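Progress report to the Vimedton Small Works Fund
The long workroom at Murgate: tidying, covering and storage
15/12/2025
Prepared by Rekha Gautam, with notes from Benjamín Bustos

Dear Qiuyue Hao and colleagues,

Thank you again for your patience while we got this one moving. When I last wrote, the long workroom still had cartons stacked up to the window sills, and I'm so pleased to be writing now from a room where a person can walk to the far end and back without turning sideways! There is a fair bit still to do, and I'll come to that, but the room is in use every working day and people have started to stay in it through lunch, which they never did before.

The clearing out took longer than we planned. We had asked for two weeks and it ran well past that, mostly on account of the old shelving, which had been fixed to the wall with whatever was handy at the time (Saturnino Sotomayor found four different kinds of screw in one bracket). Once it was down we filled 71 storage boxes, every one with a written label on the short side, and these have gone to the dry store at Dalen. The list of what is in each box hangs inside the workroom door, and Benjamín has a second copy.

Next came the surfaces. You'll remember that we went back and forth over color. Green won, partly because it is easier on the eyes over a long afternoon, and partly because small gray and black parts are much quicker to find against it. Saturnino gave the covering a good wipe-down after the fitting and trimmed the last few corners himself. One joint near the window is lifting slightly and Villik, who supplied the material, have agreed to come back for it in January.
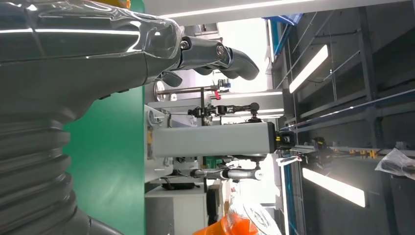
Will the remaining money cover the second half of the work?

We expect it will. The unspent balance stands at $3949, and the only large item left to buy is the wall storage, for which Villik have given us a fixed price that fits inside that sum. Delivery is included. We have also put $500 of it to one side for small repairs, such as patching the plaster behind the old brackets.

The cables have been the slow part, and I'd like to be open about that. We began with ties, then changed our minds and moved to hook-and-loop straps, as things in that room get shifted so often that we were forever cutting ties off and throwing them away. The runs along the long wall are done and labeled at both ends. The short wall is about half done. Eugeniusz Szczepańska has drawn a plan of the sockets, and I'd ask that any visitors from your side have a look at it before plugging in a kettle – two of the sockets share a line with the overhead lights.

We also settled on a few house habits, agreed over coffee and written up on a single sheet. Protective film and dust covers go in the bin by the sink once they come off. Hand tools go back to the rack before anyone leaves. Nothing is left standing on the floor between the benches, not even for a minute. The last one is the hardest to keep, and I have been caught out myself.

Still to come in the new year: the wall storage, the short-wall cables, the lifting joint, and a proper coat of paint on the door. Benjamín would also like a stool with a back, and I told him I would mention it.

If you would like to visit, any morning in January suits us, and Eugeniusz can meet you at the side entrance, as the front one sticks in cold weather.

With warm thanks,
Rekha Gautam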